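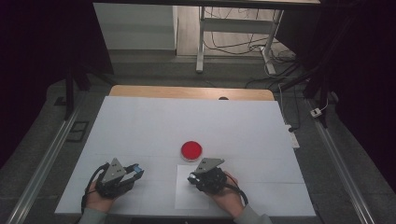

4. Setting Up Your Playing Surface

By now you have unpacked the Wesetti box, counted the pieces, and found that the rule book is printed in a size of type suited to hawks. This section covers the table. It is the least exciting part of owning a tabletop game and the one most of our support mail is about.

4.1 Choosing a table

Any flat table will do. The word "flat" is doing a lot of work in that sentence. Place a marble in the middle of the table and let go. If it stays, proceed to 4.2. If it wanders off, see "Leveling" below. If you don't own a marble, a pea will serve, though frozen ones give a more dramatic result than the table deserves.

Glass tables are allowed but loud. Picnic tables are allowed if you enjoy looking for small pieces in grass. Card tables with folding legs should be checked twice, once before the game and once when somebody's uncle has leaned on them.

Leveling

1. Find the short leg. It is the one opposite the leg you think it is.
2. Fold a piece of card and slide it under the foot. Do not use the rule book. You will need it for arguments.
3. Try the marble again.
4. Repeat until the marble stays put or you stop caring. A slight tilt affects only the Landslide round, and it affects everyone equally.

4.2 Laying the board

1. Clear the table. Mugs count as things on the table.
2. Wipe the surface and let it dry. Crumbs under the board make small hills, which players will then blame for their scores.
3. Lay the board with its grid side up. The grid lines are pale on purpose. Our first test boards had dark ones, and after an hour people complained that they could still see them on the wall.
4. Press each corner down gently. A new board may lift a little for the first few evenings. Leave it flat under some heavy books overnight; cookbooks are ideal and rarely missed.
5. Turn the board so that every player can reach the center without standing.

CAUTION: Do not iron the board. We would not mention it if we had not received the photographs.

4.3 Placing the starting pieces

1. Put the starting disc near the center of the board. "Near" is good enough. Norbert Vávra, who designed the game, measured it with a ruler for years and still lost.
2. Put the draw pile to the left of whoever is dealing. If the dealer is left-handed and objects, move it.
3. Give each player 31 tokens. Players who claim to have received 30 should recount in front of witnesses.
4. Keep the score sheet where everybody can read it. A score sheet facing one player only has a way of favoring that player.
5. Shuffle. Shuffle again if Achilleas shuffled.

(Step 5 was left in from our test copy. Achilleas Sarantis has asked us to remove it in every printing so far.)

NOTE: If you own the Orby expansion, place the moon tile after the starting disc and before dealing. If you place it afterward, nothing terrible happens, but you have to play the Eclipse round first and it goes on forever.

4.4 Lighting

One lamp overhead is best. A lamp at one side throws shadows of hands across the board, and new players will try to move the shadows. Candles look lovely in the catalog. Please keep them on a shelf.

4.5 Cleaning and storage

Wipe the board with a soft, slightly damp cloth. Red wine comes off within a few minutes. After that it is part of the game.

Store the board flat, away from radiators and direct sun. The box fits on a standard bookshelf if you remove one of the books. Tokens go in the 2 drawstring bags, and yes, they do fit. Squeeze the air out first.

CAUTION: Tokens are small enough to be swallowed. Keep them away from children under three and from any dog that has shown an interest.

4.6 Missing and spare parts

Write to Triin Paju at the parts desk and give the part number. The common ones are:

Starting disc: part 593
Full set of tokens, with bags: part 3032

Please don't describe the part by drawing it. We have tried, as a company, to identify these drawings, and morale suffered.

Replacement parts go out in the next post after we get your letter. Boards take longer, as they come from Dekwood and travel flat. If your board arrives folded and it is not the travel edition, refuse the parcel and tell Triin, who will have words with the carrier.

Continue to Section 5, Choosing Who Goes First. Allow twenty minutes.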